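4.3 Recording episodes for the bag task

Read section 4.2 first. The arms must be homed and the Mollura logger must show a green status before you continue.

1. Put the wastebasket on the carpet in front of the nightstand, with its opening up. It must be empty at the start of each episode.

2. Heap the plastic bags on the floor to the left of the nightstand. Do not fold or sort them. The Codunach policy was trained on crumpled bags, and neat stacks give a lower grasp score.

3. Start the episode from the Himarari console. Let the arm take one bag by its twisted neck and hold it over the nightstand. At this point press Mark, so that the grasp is labeled in the log.
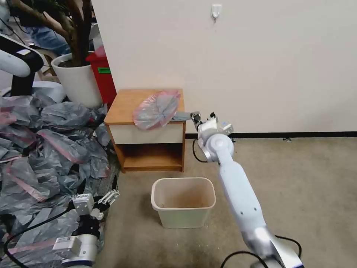

4. Release the bag and press Stop. If the bag misses the basket, label the episode as "miss" and keep it. Missed episodes are needed for the comparison in section 6.

Note: The grasp detector is less sure with translucent bags. If the confidence stays under the limit for 20 seconds, the episode stops by itself and is saved as "timeout".

Caution: Check the cable at the wrist after every 11 episodes. A loop that is too tight can pull the connector out – stop the arm before you touch it.

5. Repeat until the counter shows 1000 valid episodes. Our own set has 1154, and the results by the Texier method in section 6 use all of them.

4.4 Exporting the log

Close the console before export. The files are locked while it is open.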